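Sevwood Community Lending Library
Progress Report to the Grutia Fund
Submitted 05/01/2023
Reporting period: second half of the grant term

1. Summary

The Sevwood Community Lending Library received support from the Grutia Fund to extend its household equipment lending service to residents of the Urka district. The service lends items that most households need only occasionally, such as sewing machines, carpet cleaners, folding tables and hand tools. During this period the library opened its second pickup point, revised its loan rules and completed the move to a single catalog. One planned activity, the evening repair clinic, has been delayed and is discussed in section 4.

2. Pickup point at Urka

The Urka pickup point opened in October in a ground-floor unit leased from the district housing office. It is open five days a week. Residents may reserve an item at the main building and collect it at Urka, or return it at either location. The lease includes heating and water but not electricity, which is billed to the library each quarter.

Shelving was transferred from the former periodicals room at no cost to the grant. The entrance ramp was rebuilt after an inspection found the slope too steep for wheelchair users. The cost of this work was met from the building reserve and does not appear in the attached budget statement.

3. Catalog and small items

The library previously kept two separate records, one for books and one for equipment. These were merged into the Nouri catalog system, and staff received two days of training in its use. Every item now carries one barcode and one loan history. Small electrical accessories presented particular difficulty, as many had been listed only under the name of the larger item they belonged to. They are now cataloged individually, with a note of any manual or charging cable that should be returned with them.
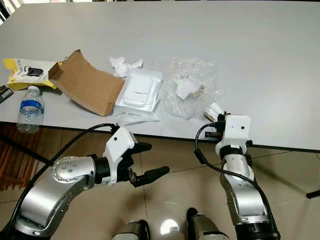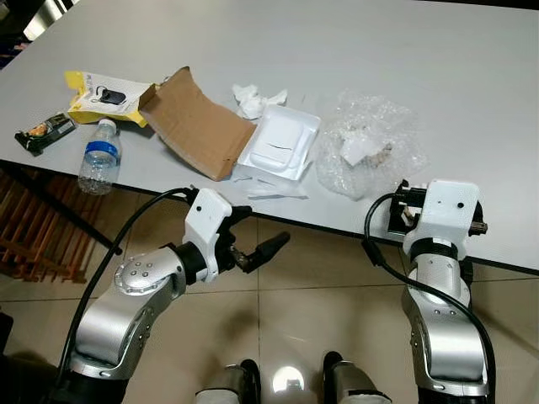
The standard loan period has been set at eight days for all equipment. Under the earlier rules the period varied by category, and this was the most frequent subject of complaints at the desk. Late fees have been replaced by a hold on further loans until the item is returned. The effect of this change on return times will be assessed in the final report.

4. Delays and changes to plan

The evening repair clinic was to have begun during this period. The insurer requested a separate assessment of mains-powered equipment before members of the public could work on it, and the assessment was not received in time. The library proposes to hold seven clinics in the next period in place of the monthly schedule set out in the application. No additional funds are requested.

The printed equipment guide has also been postponed. Staff considered it wasteful to print a list while records were still being corrected. A short leaflet giving opening hours and loan rules was produced instead and distributed with the district newsletter.

5. Next period

Work will concentrate on the repair clinic, the printed guide and a survey of borrowers at both locations. The library also intends to review storage at Urka, where larger items such as carpet cleaners occupy space needed for returns. Any proposal to lease additional storage will be submitted to the Fund for approval before a commitment is made.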